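How to Get a Used Car Ready to Sell Yourself

Selling a car privately takes more work than trading it in, but you usually keep more of the money. These steps are the ones we use at Clurkham when a customer wants help selling an older car without going through a dealer.

Find the paperwork first

You need the title, the registration, and whatever service records you have. If the title is missing, order a replacement from your state before you do anything else. It can take weeks, and most buyers won't hand over money without it. If there is still a loan on the car, call the lender and ask for the payoff amount in writing.

Put the service records in date order. Receipts for tires, brakes and the timing belt go on top.

Empty the car

Take out everything that isn't staying with it. Check under the seats, in the door pockets, in the spare tire well and behind the sun visors. Cancel the toll tag and remove it. Delete your phone and home address from the car's screen, and unlink the garage door opener.

Sort what comes out into separate bins: one for things that go back in the house, one for things that go with the car, such as the spare key, the manual and the wheel lock, and one for trash.

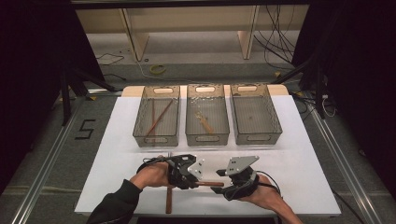
Mesh bins with handle openings, set out in a row.

Clean it

Vacuum the carpets with the mats out. Wipe the dash with a damp cloth and skip the shiny spray, which many buyers take as a sign that something is being hidden. Wash the outside in the shade and dry it with a clean towel. A full detail costs 200 dollars at our Brutside shop and makes sense on a car with pets or smokers in its past. On a tidy car you can do the job yourself in an afternoon.

Decide what to fix

Replace burned-out bulbs, worn wiper blades and missing caps. Leave small dents alone. If a warning light is on, have the code read and tell buyers what it says. Gerasimos Koutsoukos, who runs our inspections, won't list a car with a tire worn below 2/32 of an inch.

Take the photos

Park somewhere plain with the sun behind you. Shoot all four corners, both rows of seats, the odometer, the engine bay and every scratch you plan to mention. We post 19 photos per car.

Write the ad and meet the buyer

Start with year, model, mileage and price. List the faults in the same ad. Meet in daylight at a bank or a police station lot, and look at the buyer's license before the test drive. Fill in the bill of sale, make a copy for each of you, and file the release of liability with the state that same day. Keep your insurance active until it is filed.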